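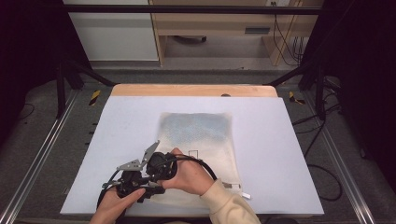
White foam board on the packing table: keep it or get a real mat?

Forum: Home & Small Shop > Packing, Folding, Storage
Started by flatpack_hywel, January 14, 2023

flatpack_hywel
Joined the packing section after years of lurking in Shelving, so be gentle.

The table is light wood, pale enough to show every crumb and pen mark I've ever made on it. A while back I put a sheet of white foam board over most of it, for zip bags mainly. The cloudy kind, like the one in the picture. You lay the bag flat, smooth it out, check what's in it, press the zip and move on. I do this more than a grown man should.

My trouble is the lip. The board sits a little proud of the table, so anything I slide off it toward me goes over a small cliff. Bags don't care. Small loose stuff does. I've also got that strip of bare table left along the far side, where twist ties go to retire.

So: keep the foam board, or spend money on a proper mat? And while I'm here, does anyone label these frosted bags in a way that survives being handled? I can make out blue through the plastic, which narrows it down to half of what I own.

Hywel Morris
(signature: measure twice, buy the wrong bin anyway)

zipperqueen
Keep the board. Foam board is cheap, it's white, it weighs nothing, and when it gets disgusting you flip it over and have a second one. A mat gets disgusting once and then you're in a relationship with it.

For the lip, run wide paper tape along the front edge, half on the board and half on the table. Makes a little ramp. Change it when it goes fuzzy.

b_becerra
I'm going to disagree with zipperqueen, which I believe is a requirement for posting here.

Foam board dents. Lean an elbow on it and you've got an elbow dent for life. After a few months every bag you lay down is lying on a relief map. If you write on bags while they're on it, the pen goes through the dents and your sixes look like zeros. I had a shelf full of zeros.

I went to a Grellerov cutting mat and haven't looked back. Heavy, flat, stays where you put it.

Braulio

zipperqueen
Braulio, your mat is dark green with a grid all over it. You can't see anything on it. You once posted here asking whether a black washer had been discontinued and it was on the mat.

b_becerra
It was a very small washer.

tapegunned
Popping in from the shipping side. We went through 1000 zip bags over the holidays, on two tables, one with foam board and one with a Flutex sheet (the corrugated plastic one). Opinions from the people who had to stand there:

Foam board: nicer to look at, quieter, bags don't skate on it.
Flutex: wipes clean, doesn't dent, bags skate like it's a rink. Also it has ridges you can feel, and if you're smoothing air out of a bag with your palm the ridges go right through to your soul.

At the end everyone was crowding the foam board table. Make of that what you will. Some of it may have been that the foam board table was nearer the heater.

flatpack_hywel
Useful, thanks. The skating is a thing I hadn't thought of. These wrinkle a bit as it is, and if one's sliding around while I'm flattening it I'll lose my temper with a bag, and I'm trying to cut down on that.

Tape ramp going on tonight.

oldcrate
Re labels. Are they the bags with a little outline printed on them? I can see a thin dark box shape near the middle of yours. I've got a different make, Carrillo, with something like it, and I use it as my writing spot whether or not it was meant for that. Permanent marker, fine tip, leave it alone for a minute before you stack. The trick is the leaving it alone.

What I'd not do is put a sticker across the zip. You'll be so pleased with how neat it looks, right up until you want to open it.

flatpack_hywel
There is a little box there, yes. I've been ignoring it because it's small and my handwriting is large. I'd get "BLU" in and then have to start a second bag.

papercut_pat
Put a slip of paper INSIDE, facing out. Done. Doesn't rub off, doesn't peel, you can reuse the bag. I have been saying this since I joined and I'll be saying it at my funeral.

oldcrate
Through frosted plastic, Pat? You'd need to be pressing it right up against the side to read it. With clear bags, sure.

papercut_pat
So press it against the side. Write big. Use a dark pen. This isn't a hard one.

b_becerra
Or buy clear bags.

zipperqueen
Clear bags look like a mess, Braulio. The point of frosted is that the drawer looks calm. I don't need to see my own cables judging me.

b_becerra
Then how do you know what's in them?

zipperqueen
I open them. It's like a small birthday.

flatpack_hywel
Tape ramp is on. It works, in that things now roll off the board gracefully. One unexpected problem. With all that white under it, I now notice every shadow. If I've got my hands over the work there's a soft gray patch right in the middle where I'm trying to look, and a cloudy bag on top of that goes the color of dishwater.

I looked closer at how even it all is between one side and the other, and it isn't very. Lighter up top, cooler and darker lower down.

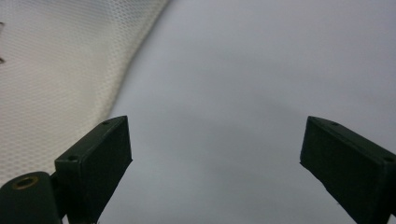
Close in on the smooth gray, with the shadow in the lower middle.

tapegunned
That's your light coming from one spot. Get a second lamp on the other side, doesn't need to be fancy. We use a pair of Vulon clip lamps, one left and one right, aimed at the ceiling and not at the table. Bouncing it off the ceiling kills most of the hand shadow. If your ceiling is dark brown wood, disregard and move house.

b_becerra
A mat wouldn't show the shadow.

zipperqueen
A mat wouldn't show the washer either.

gluestick_70
Hi, long time reader. I want to raise the matter of gray. I swapped white board for pale gray in my sewing corner because the white was giving me a headache by the end of a long sort. Frosted bags show up fine on it, the wrinkles anyway. White thread is easier too. Black thread, same as ever.

White is nice for the first five minutes and then it's like packing on a snowbank.

flatpack_hywel
Gray is tempting. Does it show dents as much?

gluestick_70
Shows them less. They're still there, you just don't get introduced.

oldcrate
Going back a bit, what's the small white tab at the bottom right corner of your bag? Sticking out from under the sleeve. If that's a pull tab or a label I want those bags. I spend half my life looking for which end opens.

papercut_pat
Bet it's a slip of paper. The man is already using my system and won't admit it.

flatpack_hywel
I'm admitting nothing, Pat.

oldcrate
So that's not an answer to my question.

tapegunned
If you do want a tab, fold a bit of masking tape over the corner of the bag, sticky sides together, about a thumb wide. We do it on every bag that's going to be opened again. On 100 bags it's a pleasant afternoon. Past that you want a podcast.

zipperqueen
Color the tape by what's in there. Blue for blue stuff, Hywel, and you're halfway home.

flatpack_hywel
But I can already see the blue. The blue is the only thing I know.

zipperqueen
OK, so then any other color. I'm trying to help you.

b_becerra
Question for the group, and I'm asking sincerely. Has anybody fixed foam board down to the table so it doesn't shift? I might be putting one on top of my mat. For the washers.

zipperqueen
SCREENSHOTTED

tapegunned
Double-sided tape at the corners, the removable kind. Don't do the whole underside. I did, and the paper skin stayed on the table while the foam came up in my hands, and I spent an evening with a wet sponge and a plastic scraper.

gluestick_70
Rubber shelf liner underneath also works. No glue, no scraping. Cut it a bit smaller than the board so you don't see it.

b_becerra
Shelf liner it is. Hywel, what did you decide?

flatpack_hywel
Keeping the board. Gray one next time this gets too dented, second lamp before that. Writing small in the box with a fine marker, and a tape tab on the ones I open a lot. Pat, I tried the paper slip and it turned itself around inside the bag, so I now have a bag labeled with the back of a receipt.

papercut_pat
You have to fold it.

flatpack_hywel
Fold it how?

papercut_pat
In half, writing on the outside, both sides. Then it doesn't matter which way it turns.

oldcrate
Annoyingly, that would work.

papercut_pat
Since I joined, I said.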